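**Rapport d'avancement à l'attention de la Fondation Zulton**
Programme « Décors floraux réemployables » - deuxième tranche
Rédigé le 24/10/2018

## 1. Objet du présent rapport

Conformément à l'article 4 de la convention de subvention, le présent document rend compte de l'emploi des fonds versés au titre de la deuxième tranche et de l'état du stock de fleurs artificielles constitué à l'atelier de la rue Drotetti. Il fait suite au rapport remis en juin, dont il reprend le plan. Les annexes comptables sont transmises séparément par le service financier.

Pour mémoire, le programme vise à remplacer une part des compositions commandées pour les cérémonies, les accueils publics et les salles de lecture par des décors artificiels entretenus, réparés et prêtés aux établissements du réseau. La première tranche avait permis l'acquisition des rayonnages et du matériel de nettoyage. La deuxième porte sur l'inventaire, le tri et la remise en état des tiges.

## 2. État du stock

L'inventaire engagé après la remise du rapport précédent est achevé. Il recense 3722 tiges, toutes espèces confondues, dont 1797 ont été contrôlées, nettoyées et étiquetées. Le reliquat est conservé en cartons, dans la réserve du premier étage, et sera traité par ordre d'ancienneté.

Les roses et les pivoines, qui constituent le fonds le plus ancien, présentent une usure marquée des bords. Une partie d'entre elles ne pourra plus être employée que dans des compositions basses ou vues de loin. Les feuillages seuls (eucalyptus, fougère, lierre) sont en bon état général et n'appellent qu'un dépoussiérage. Les hortensias ont été placés en tête du calendrier de traitement à la demande des établissements, qui les empruntent davantage que toute autre espèce.

Le fournisseur Cheng a livré le complément commandé avec un retard de quatre semaines. Ce retard a été absorbé par une modification de l'ordre des opérations et n'a pas eu d'incidence sur le budget. Une partie de la livraison ne correspondait pas aux teintes retenues - un avoir a été obtenu et sera imputé sur la prochaine commande.

## 3. Méthode de contrôle

Chaque tige fait l'objet d'un examen individuel, de la base vers la fleur. Le contrôle porte sur la tenue du fil intérieur, l'état du gainage, la solidité des embranchements, la fixation des feuilles et celle des pétales. Les résultats sont portés sur une fiche cartonnée, puis reportés au registre.

Trois catégories ont été retenues :

- **A** : tige apte au prêt immédiat, après dépoussiérage ;
- **B** : tige à reprendre à l'atelier (recollage, regainage, remise en forme) ;
- **C** : tige démontée, dont les éléments sains sont conservés pour réparation.

Le nettoyage à l'eau a été abandonné pour les pétales en tissu teint, à la suite d'essais peu concluants sur les bleus et les mauves. Il est remplacé par un passage à l'air froid et au pinceau souple. La colle Griltumlow, employée depuis le début de la tranche pour la reprise des feuilles, donne satisfaction ; son temps de prise impose toutefois de prévoir des supports de maintien supplémentaires.

M. Mohandas Rao, responsable de l'atelier, a rédigé une notice interne de manipulation à l'usage des agents et des établissements emprunteurs. Elle recommande de saisir les tiges par le bas, sur la partie gainée, et d'éviter toute prise au niveau de la tête florale.

## 4. Point particulier : les hortensias bleus
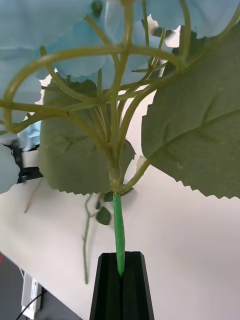 *Service des décors et du prêt - Atelier floral, rue Drotetti*

L'hortensia bleu pâle est le modèle de référence pour la série. Sous les pétales, les rameaux vert-jaune partent d'un même point, juste au-dessus de la tige gainée de vert vif, puis se divisent à plusieurs reprises. Ces fourches sont l'endroit que les agents examinent avec le plus d'attention, car un rameau affaissé suffit à déséquilibrer toute la tête. Les grandes feuilles dentées sont contrôlées à leur point d'attache, de même que la présence de petits fragments blancs entre les rameaux et près du pétiole, à retirer à la pince avant étiquetage.

Le lot traité à ce jour a été réparti entre les catégories A et B. Seules 13 tiges ont été classées en C. La remise en forme des pétales s'effectue à la main, sans vapeur.

## 5. Difficultés rencontrées

La réserve du premier étage se révèle insuffisamment ventilée. Les cartons y ont été surélevés et une demande d'intervention a été déposée auprès du service des bâtiments, sans réponse à la date de rédaction. Par ailleurs, les retours de prêt s'effectuent encore trop souvent sans bordereau, ce qui alourdit la tenue du registre.

## 6. Suite des opérations

Il est prévu, au cours de la prochaine période, de poursuivre le contrôle des tiges en cartons, de reprendre les pièces classées en B et d'ouvrir le catalogue de prêt à l'ensemble du réseau. L'achat de boîtes rigides à compartiments, inscrit au budget initial, est maintenu.

Le service sollicite l'accord de la Fondation pour reporter sur la troisième tranche le solde de la ligne « petit outillage ». Le détail de ce solde figure à l'annexe 2.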